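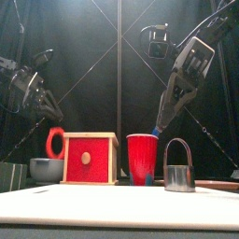 The Skundby comparison is a series of tests of robot grippers on a table with two arms. It was started by the engineer Malachy Hanrahan at the Skundby workshop and later continued together with Fredy Mosquera, who wrote most of the control software. The name is used both for the tests and for the collection of results which came out of them.

Background

Before the comparison, the workshop used one type of gripper for all its work, the Ritum. It was strong, but its wide fingers made it difficult to place small things into narrow openings. Hanrahan wanted to know if a different finger shape would help, or if the problem was in the camera and the controller. Earlier notes from the workshop give both explanations, sometimes on the same page.

Grippers

Two grippers were compared. The Ritum has parallel fingers with flat pads and closes with a constant force. The Palomino has angular fingers which become narrow at the tip, and its closing force can be changed during a movement. Both were mounted on the same model of arm, and each was tested on the left side and on the right side, as the two arms did not have exactly the same wear in the joints.

In the early tests the Palomino lost round objects more often than the Ritum. Mosquera found that the fingers were closing before the arm had fully stopped. After a short pause was added, the difference became much smaller – the pause was then kept for both grippers, and the early results were not counted.

Tasks

The objects are household things and toys, placed in a row on a white table in front of a black curtain. A typical layout has a gray bowl, a wooden box with red panels and a round knob, a red plastic cup and a small metal pail with a thin curved handle. In the cup task, an arm carries a small blue piece to the rim of the cup and must let it fall inside. The piece is short, so the fingers have to come very near to the rim.

The pail task is considered the hardest. The arm must take the handle without pushing the pail over, and the shiny metal gives reflections which confuse the depth estimate. In the ring task, a thick red ring has to be picked up from a standing position. Its surface is fuzzy, and the flat pads of the Ritum held it better than the narrow tips of the Palomino.

Camera and controller

The arms are guided by cameras mounted near the wrist. During an approach the fingers can hide part of the object, and for this reason the position of the target is stored shortly before contact. The black curtain was chosen after problems with a light wall, where the edge of the table was sometimes detected as an object.

The first controller was replaced in June by the Etell, which sends commands to both arms from one clock. With the older one, the second arm could start late, and this was visible mostly in tasks where both arms had to work near the box.

Results

The published collection contains 692 attempts, of which 642 were made with the Etell controller. The Palomino was better in the cup task and the Ritum in the ring task. For the bowl, no clear difference was found. In the pail task both grippers failed often, and Hanrahan wrote that the camera had more influence there than the fingers.

A further 49 attempts with softer finger pads are kept in a separate table. They were made at a lower speed and cannot be compared directly with the others.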